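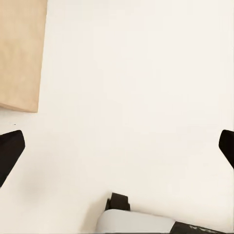 Tan sheet on the off-white surface, render.

2025-09-25
Paste and adhesion tests, Bedirwood room

Mixed a fresh batch of wheat paste this morning, 500 g water to 140 g flour. Too stiff. Thinned a third of it and kept the rest for the spine linings. Strained twice, still a few lumps in the thick part.

Glued up 4 test boards with the Echevarría cloth. Grain long on all of them this time. In August we had two boards cross-grain and the warp figures from that set are useless, so I have struck them from the table.

Board 1 – paste only. Cloth slid while rubbing down, corner is off square.
Board 2 – paste and PVA mix. Easy to position, good tack.
Board 3 – PVA only. Grabbed too fast, one bubble near the head.
Board 4 – mix again, thinner coat. Best of the set so far.

All in the press between blotters at 3:20. Change blotters before leaving, then leave overnight.

Room humidity read 43 percent at lunch. The Lavamham meter by the window reads higher than the one on the shelf, so use the shelf one until it has been checked.

The Jundport order is short one pack of gray board. Emailed them. Enough here for the ledger covers but not for the slipcases.

Next: peel test on 2 and 4, recut the corner on 1, wash the big brush properly – it was put away with paste in it.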